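Dye shed notebook, March, 7:40 am

Madder batch again. Nkechi weighed out 395 g of the Tradel root, ground it finer than last time. Soaked overnight in rainwater from the back barrel, no chalk. Kojo thinks we skipped the chalk by accident. We did not, it's on the board.

Alum mordant as before. Held the pot low for 2 hours, lid off for the last bit so we could watch it. Temp crept up once while I was on the phone with Fontana about the late invoice, brought it back down with a jug of cold. Might show as brown in the skeins, might not.

Old thermometer reads high, use the one with the green cap. Check it agianst boiling before next batch.
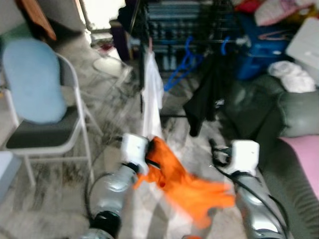
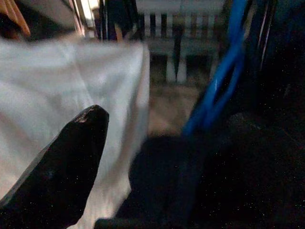
Rinse water still running pink after the second change. Janka wants a third, I say leave it and see what the wash test does. Cotton strips went in the jar with soap at 9:15, wool strips in the other jar. LABEL THE JARS this time.

pH strips nearly gone – maybe 2 left in the tube. Mansa to order 100 more from Skurkard, not the cheap ones, they bleed.

Weld seeds: Nana says too early, ground is still cold. Fine, but somebody clear the bed.

Next:
– same madder, with chalk, half the heat
– iron dip on the leftover skeins
– ask Doduvik if they still have the narrow wool tape, undyed
– scrub the big pot, theres a ring in it from the walnut

Read strips after lunch.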